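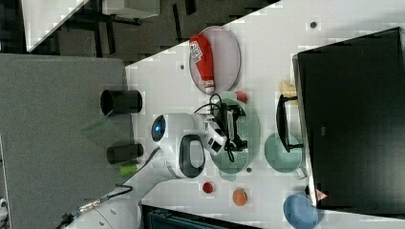 Slept badly and got in at half past eight with a headache, and the Plulevent binder was already on my chair. I had been hoping it would get lost in the mail. It runs to 564 pages, and I have now read enough of them to say that most of it could go on an index card: keep out what you use, put away what you don't. My grandmother knew that and she never sold a binder.

The idea, as I understand it, is that a kitchen should be laid out on one plain surface before anything is allowed back in a cabinet. You put it all down, leave space between the pieces, and "listen to the gaps" (page 12). I listened to the gaps. I heard the refrigerator in the next room.

Thư Lâm is more open to it than I am. She went to the Plulevent weekend in October and came back with a tote bag and a new way of saying the word "surface." She is very good at her job and I trust her on knives and storage jars and most other things, so I am trying to keep a fair mind. She says I decided before I opened it. Well, yes. I've been through the color-dot system, and the one with the hanging baskets, and the man who wanted us to throw out every lid. We had to buy the lids again.

Coffee, then started on the small stuff. The rule is you set out the things for one plain meal and look at them before adding more. Thư picked a snack, so fruit, the ketchup, the toaster oven. I said nobody I know has ketchup with a banana. She said it wasn't a recipe. Fine. 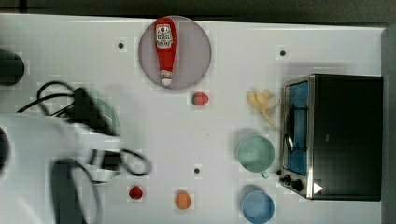 Hodgate Home Trials – Kitchen and Table Team

The ketchup lives on a plate. I want that written down in case I am asked later. According to the binder a squeeze bottle should always rest on a "host dish," lying down, and the argument is that you save a wipe because the drips go on the plate. But then you have a plate to wash, and you've lost a plate. I put this to Thư and she said you'd only wash it once a week. I don't want to eat at the house of anyone who washes the ketchup plate once a week.

What I'll give it is that a white table does make you look. I noticed more about that strawberry than I have about any strawberry in years. And with the toaster oven over on the right there's a decent stretch of open table left for doing something on, which is more than I have at home, where the toaster oven shares its spot with the mail, a flashlight and a bag of onions. Whether I noticed because of the method or because I'd been told to stare at a table for half the morning, I can't say. Neither can they. There's no chapter on that.

We stopped at 11 so I could call the Huỳnh people about the delivery. They sent the wrong drawer dividers again. I was on hold for 30 minutes and read the chapter on dishes with handles, which says a handle should "point to the person who will need it next." How would the dish know? In my kitchen the person who needs it next is whoever gets yelled at next. I tried it anyway with the little green one, handle toward the right-hand corner, where I was going to stand. Then I went and stood on the other side because the light was better. So much for that.

Lunch was leftover soup at my desk. Thư had hers out of a jar. She asked if I'd be willing to run the method at home for a week and keep notes, and I said I'd do it if she would come over and explain it to my husband. She thought about this longer than I'd expected.

The afternoon was worse, or my mood was. We did the part called "widening," where you spread things out toward the edges and leave the center for work. I don't believe in it. Anything near an edge in my house ends up on the floor, and I said so. Thư said the edge is only a problem if the middle is crowded. That did sound sensible for as long as it took me to walk back to the sink.
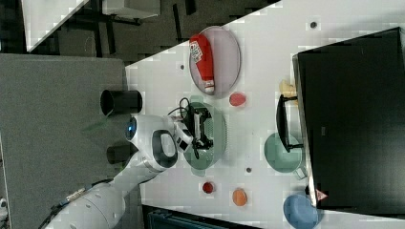
Afternoon layout. Red bottle still on its plate, blue dish down in the corner.

I'd like to register a complaint about the blue dish. It's a nice blue. I'd buy it. But if you park it in the corner, it's going to collect things, and I know exactly what: rubber bands, a dead battery, the key to something we sold. Every corner dish I have ever owned has turned into that. The binder calls this spot "the resting place," and I laughed out loud and had to explain why.

The little round bits are another matter. Small flat loose things are where all these systems fall down, and I checked the index to see what they'd say. There's an entry for "smalls" and it sends you to "smalls, see also gathering," and gathering is a poem. So we left them where they were on the table and moved on. I'd put them in a cup. I have always put them in a cup.

Around three the Dotley office called to ask how it was going and whether we'd have a rating by Monday. I said we'd have something. They'd like a 4 because the last two trials came in low and it looks bad on the page. I told them I'd score what I saw. At the moment I'm at a 2, and one point of that is for the white table, which isn't even part of the kit.
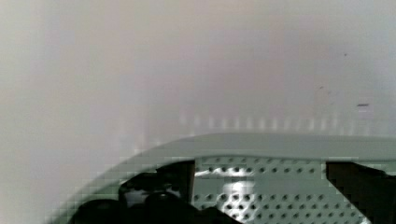 Pale surface, very close up.

Packed up late. Thư stacked, I wrote, and we argued in a friendly way about whether a method can be any good if you need a second person in the room to make you follow it. She thinks that's true of most things worth doing – exercise, taxes. I think it's true of things you don't want to do, and I'd still rather have a drawer.

Drove home behind a street sweeper the whole way. Made eggs. When I went to put the ketchup back I stood there with it a second, and then laid it down on a saucer, just to see. It rolled off onto the counter and took the pepper with it. Wrote that in the notes too.

Must call Huỳnh again about the dividers. Also find out who has the good tape measure.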